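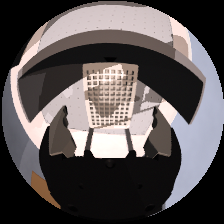

Shared stores: changes to shelving, labels and returns from July

The shared stores at Dultstead move to the new location scheme in July. The old card index will be kept in the front office until the end of that month and then archived. Anyone holding stock under an old card number should have it relabelled before the changeover.

The store holds 2,696 line items. At the last full check, 531 of these had no movement recorded against them in two years. Owners have been written to. Items with no reply will be moved to the upper racking in bay 23, which is not heated and is unsuitable for adhesives, sealants, batteries or anything supplied with a use-by date.

Location codes now have three parts: bay, shelf and position. Shelves are numbered from the floor up, and positions from left to right as seen from the aisle. The old scheme numbered shelves from the top down, so a code copied straight from a card will send you to the wrong level. Bays with five shelves are unaffected for shelf three only.
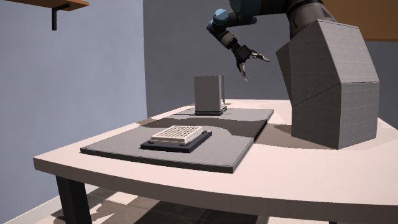

Simulated view: board on the table, arm on its pedestal at the right.

Labels are printed on Ostus stock, which replaces the paper labels used until now. Clean the bin front with a dry cloth, apply the label to the lower left corner and press from the centre outwards. Do not stick a new label over an old one. The scanner reads through a single layer of clear film but gives errors on bins where the old label has left a raised edge.

Bins must not overhang the shelf front. The load limit for a standard shelf is 300 kg, evenly spread, and is marked on the end plate of each bay. The limit for a pull-out shelf is lower and is given on the shelf itself. Heavy items go on shelves one and two whatever their owner or category.

Booking out is done on the Trindik terminal by the door. Enter the location code, the quantity and a cost code. Part quantities are accepted for fixings and cable but not for kits. A kit with one part removed must be booked out whole, and the remainder returned under a new entry.
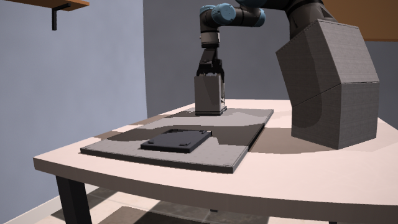 Upright grey block held over the far part of the board, simulated.

Returns go in the cage beside the goods lift, with the yellow slip filled in. Slips without a cost code will be held for five working days and the item then treated as general stock. Returns left in the cage after 4 pm are processed the next morning.

Cempaka Pelupessy is rewriting the reorder levels. The current figures were set when Yeom delivered twice a week. Deliveries are now weekly, and several fast-moving lines, mainly M5 and M6 fixings, have run out between drops.

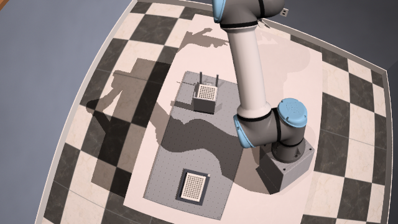

New levels will be loaded with the location codes, so there should be a single period of disruption. Send usage figures for your own lines by the end of June if you expect demand to change in the autumn.

The stores will be closed for one morning during the changeover. Urgent requests on that morning go to Parvaneh Moradi at the front office counter.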